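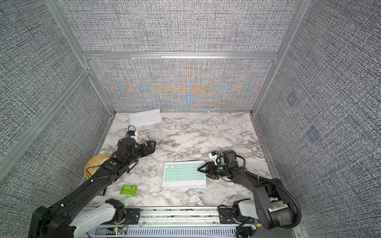

## 4. Comparing fingertips on the Zornora two-arm bench

By now both arms should be bolted to the front rail and the wrist cameras should be in their brackets. What follows is the part most people look forward to: finding out which fingertips suit your work. We like to do it with a keyboard, because keys are small and springy and they show up a sloppy fingertip very quickly.

Set aside a quiet morning if you can. The Masson tips (short, with a firm pad) and the Zanis tips (longer and softer) each need a full run, and it's a shame to rush the second one.

1. Switch on the bench and wait for the small green light on each gripper. If one stays dark, go back to Section 3 and reseat its connector.
2. Fit the Masson tips to both grippers. Tighten the screws until snug and then stop — the threads are fine and will strip if you lean on them.
3. Lay a compact keyboard flat near the front of the table, where the right arm can reach it without stretching. A second keyboard can wait toward the back for later.
4. Open the controller and choose **Key Press**. Set the count to 200 and the hover height to 20 mm.
5. Park the left arm clear of the keys, then bring the right gripper down slowly by hand control until its fingers are over the first key you want.
6. Press **Start** and let the run finish. Save the log under the name of the tips.
7. Change to the Zanis tips, run **Calibrate Tip Length**, and repeat steps 4 to 6.

> **Caution:** Never skip the calibration in step 7. The controller will go on believing the short tips are fitted, and it will push the long ones straight down into the keys.

> **Note:** Keep loose keyboard cables out of the path of both grippers. A thin cable is easy to overlook on a pale tabletop, and a closing finger will happily pick it up and drag the whole keyboard along.

When you compare the logs, look at missed keys first and double presses after that. At our Clotulcombe workshop we allow 2 misses in a run before we check the tip alignment and try again. Soft tips often score a little worse on the first run and settle down on the next, so please give them that second chance before you put them back in the drawer.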